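Tistcombe School Sports Ground — Pitch and Match-Day Safety Checklist
Home fixtures, contact and semi-contact football
Inspection date: 17/06/2024
Condition codes: S = satisfactory, A = action needed, X = out of use until cleared

Items are completed in order, on foot, starting at the Tirham Road gate. Comments are entered against the item number even where the code is S. An item left without a code is treated as X.

Section 1 — Playing surface

1.1 Surface free of stones, glass and litter. S
Comment: Bottle top lifted from the north touchline. Nothing further on the second pass.

1.2 No holes, ruts or raised edges in the playing area. A
Comment: Shallow rut across the south end zone, left by the line marker trolley. Fill with sand and soil mix, tread down and recheck before the next fixture.

1.3 Sprinkler heads fully retracted and capped. S

1.4 Line markings clear and made with approved paint only. S
Comment: Old training lines still show faintly near halfway. Acceptable for juniors. Overmark in green for any senior match.

1.5 Run-off outside the touchlines clear of fixed objects. A
Comment: Tackling sled stored too close on the west side. Move behind the rope.

Section 2 — Posts and fixed equipment

2.1 Goalposts upright, no movement at the base when pushed by hand. S

2.2 Post padding fitted, full height, fastenings closed. A
Comment: East pad has two split straps out of five. Pad still holds but turns on the post. Replacement straps ordered from Nisadby. Check before kick-off at every fixture until fitted.

2.3 Corner markers flexible, no exposed spikes. S

2.4 Down markers and chain undamaged, ends capped. S
Comment: One cap loose. Glued.

2.5 Scoreboard cable off the ground or under matting. X
Comment: Outer sheath cut near the plug. Scoreboard not to be powered. Use the manual board until an electrician has signed the cable off.

Section 3 — Records

3.1 Accident book present and up to date. S

3.2 Fixture file holds team sheets, officials' reports and the signed risk assessment. A
Comment: Risk assessment is last December's version and lists the old car park layout. Reissue.

3.3 Heavy-defeat notices filed. S
Comment: League rule asks for a short note where the margin is large. The margin has no bearing on this inspection. Substitutions made late in a one-sided match do — see 4.5.

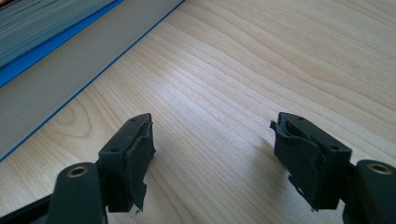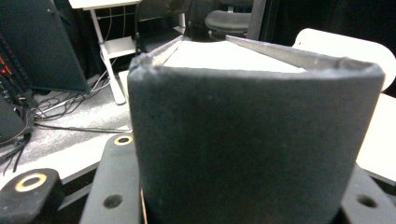 Book lying on the table, first picture; worn upper corners of the black spine, second picture.

Section 4 — Players and benches

4.1 Helmets within recertification period, shells free of cracks. A
Comment: 177 helmets checked, 8 withdrawn. Six for missing jaw pads, two for hairline cracks at the ear hole. Withdrawn helmets are tagged red and locked away. They are not to be lent to visiting sides.

4.2 Shoulder pads sized and laced correctly. S

4.3 Mouthguards worn at warm-up as well as in play. A
Comment: Not enforced at warm-up. Coaches reminded in writing.

4.4 Bench area set back from the touchline and roped. S

4.5 Reserves warmed up before entering play. A
Comment: Reserves had been seated throughout the second half and were sent on without a warm-up. Allow time for one whenever a full unit is changed.

4.6 Drinking water available to both benches. S

Section 5 — Medical and emergency

5.1 Qualified first aider present from warm-up until both teams have left the pitch. S

5.2 Defibrillator accessible within 90 seconds of the halfway line. S
Comment: Walked and timed. Cabinet door sticks — ease the hinge.

5.3 Stretcher and neck collars complete. S

5.4 Ambulance route unlocked and clear. A
Comment: Gate was unlocked but a visiting minibus had parked across it. Cone off before arrivals.

5.5 Concussion procedure posted in both changing rooms. A
Comment: Missing from the away room. Reprint and laminate.

Section 6 — Spectators

6.1 Stand load limit displayed and observed. S
Comment: Limit is 200 seated. No standing on the top row.

6.2 Handrails firm, steps free of trip hazards. S

6.3 Spectator rope continuous along both sides. A
Comment: Gap at the refreshment hut. Add one stake.

Outcome
Pitch may be used once 1.2, 1.5 and 5.4 are closed. Item 2.5 stays at X and does not prevent play. All other A items to be closed before the return fixture against Tirham.

Inspector: Jabłońska
Copy to: head of sport, league safety desk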